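Home > Reviews > Prints and Wall Art > Framing and Hanging

Search reviews by keyword or artist Go

The Nirkitz poster frame, after six months with a wall full of old railway prints

January 2025

I have a lot of paper in this house. Railway posters mostly, the seaside ones with improbable blue water and a lady in a big hat, and a smaller pile of shipping line and airline sheets that I keep telling myself I'm not collecting. For years most of it lived in tubes under the spare bed, which is a miserable way to own a poster. Framing had always stopped me. A proper framer in our town will do beautiful work on a quad royal, and I've paid for it twice, and I can't pay for it every time something turns up at a fair.

So I was very ready to like the Nirkitz, which is a ready-made poster frame system from a small firm, and I'm happy to say that I do. I like it enormously! I bought one in July to try, then two more, and I've since bought enough of the things that the man who delivers them asks what I'm up to.

The idea is simple. You get four lengths of moulding with corner keys, a sheet of acrylic glazing, a backing board, a mount board surround if you want one, and a set of hinged paper corners so that nothing sticky ever goes near the print. The sides slot together, the corner keys pull tight with a little turn of the hex key, and the front opens again when you fancy swapping what's inside. It comes in the usual modern sizes and, to my joy, in double royal and quad royal as well, so a real British railway poster fits without trimming (never trim!) and without floating about in a frame meant for something else.

First, the putting together. The instructions are a folded sheet with drawings, and the drawings are good, apart from the one for the backing clips, which I had to turn upside down before it made sense. My first double royal took me 35 minutes, including a hunt for my reading glasses. I can do one in half that now. The quad royal is another matter. It's a big landscape sheet, and you need a clean surface larger than most tables, plus a second person for the moment when the glazing goes over the print. Mine was Denise Pickering from two doors down, who has steady hands and a deep suspicion of anything bought online. She held her end up and said it was better than she'd expected, and from Denise that is a five star review.

Wash your hands, dry them completely, and have a soft brush ready for dust. Acrylic pulls every speck in the room towards it as soon as you peel the film off. Peel one side, brush, lay it down, then peel the other. I did both sides at once on my first go and spent the evening chasing one bit of fluff round the sky above Scarborough.
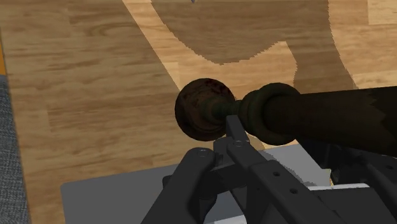

Colour is where I really fell for it. Lithographed posters have that flat, solid, slightly chalky colour that you don't get from a modern inkjet copy, and cheap glazing ruins it — everything goes grey, or you see nothing but your own face and the window. The Nirkitz comes with a choice of plain or low-reflection acrylic. I tried both, and I'd say spend the extra on the low-reflection sheet for anything with large dark areas. I've a night-time harbour poster, all deep blue with three yellow lamps, and under the plain sheet it was a mirror. Under the other one you can see the grain of the stone it was drawn on, where the artist has rubbed the crayon along the quay. I had owned that poster for 9 years and never properly noticed it.

For pale, sunny posters the plain sheet is perfectly fine. Both versions filter ultraviolet, according to the leaflet. I've no means of testing that, and I wouldn't hang an original opposite a south-facing window whatever a leaflet says. Mine are on the landing and down the hall where the light is gentle.

The mouldings come in black, white, a mid oak and a dark green. Do look at the green. I'd assumed it would be horrible and ordered it only because black was out of stock, and it has turned out to be the one everybody asks about. It has the look of old station paintwork, and it picks up the lettering on so many posters of that period. The oak I'm less sure of. It's a touch orange for me, although Bradley Clegg, who frames for a living and was kind enough to come and prod at all of this, thought it was the best finish of the four. He also looked hard at the corners, as framers do. On two frames they met beautifully. On a third there was a hairline gap at the bottom left which I could feel with a fingernail but couldn't see from across the hall. Loosening the key, pushing the two lengths together and tightening again cured most of it.

Bradley's other comment was about depth. The rebate is fairly shallow, so you can fit a poster, a mount and the backing board, and that's your lot. If your poster has been backed on linen, as many old ones have been, there's a bit more thickness to allow for. My linen-backed sheets went in without the mount surround but were snug with it. Without a mount you do need something to keep the print off the acrylic, and for that Nirkitz sells thin spacer strips that tuck in under the lip. They ought to be in the box. They cost very little, but I only found out about them from the back page of the leaflet and had to wait four days for a second parcel.

I should compare it with the others I've used. Before this I had two Gevavix clip frames, which are the frameless sort with metal clips round the edge. They're cheap and quick, and for a modern reproduction in a teenager's bedroom I'd still buy them. They aren't for old paper. The clips press on the edges and there's no gap at all between print and glazing. I've also had a Pesano wooden frame, which is a lovely object, heavier and with nicer corners than the Nirkitz, but it's stapled shut at the back, so changing the picture is an afternoon with a screwdriver and some bad language. If you've one favourite poster and you know it's staying put, the Pesano might well be your frame. I like to move mine about with the seasons, ski resorts in winter and bathing beaches when the clocks change, and I can now do the whole hall before lunch.

Hanging. The Nirkitz uses two hooks on a rail along the top edge, and they slide, so you don't have to be perfect with the drill. I can't tell you how much I appreciate this. I'm a person who measures twice and still ends up a thumb's width out. With the sliding hooks you hang it, stand back, squint, nudge it along and you're done. The quad royal weighs more than it looks, so use decent fixings. I had Rudd picture hooks in the drawer, the kind with two pins, and they've held all the double royals without a murmur, but for the big one I used proper screws and plugs.

Two grumbles. The acrylic scratches if you so much as look at it with a paper towel, so use a soft cloth and only a soft cloth. I've put a fine arc across the corner of one sheet and I see it every time I go up to bed. Replacement sheets are available, though the large size costs nearly half the price of a new frame, and that seems steep to me. Then there's the packing. Everything arrives safe, no complaints there, but you get a mountain of cardboard and foam corners to deal with. I've kept the foam corners, as they're very good for carrying framed things to fairs.

And the service, as I always like to mention it. One of my frames came with three corner keys instead of four. I wrote in the evening and had an answer from Chelsea Cheetham the next morning, and the missing key came in a padded envelope with a spare. She also told me, when I asked, that they'll cut a mount to a custom opening if you send the measurements, which isn't mentioned anywhere on their order page. I've since had one done for a narrow little pictorial map and it fitted perfectly.

Who's it for? Anyone with real posters, or good reproductions in the old sizes, who wants them up on the wall and wants to be able to get them down again. If you own something very rare, go and see a framer and have it done with museum glass. Dennis Bellamy at our print circle has one sheet that I wouldn't trust to anybody's flat-pack, mine included. But for the ordinary much-loved stuff, with its fold lines and its pinholes and the corner somebody tore off in the ticket office, this is a cracking frame. I've got 19 of them up now and there's space by the bathroom door for one more — a Welsh coast one, I think, with the little steam train along the bottom.

Rating: 9 out of 10

Good: true poster sizes, opens easily, sliding hooks, the green
Less good: spacers sold separately, soft acrylic, oak finish a bit orange

Reviewed by Sheila Lockwood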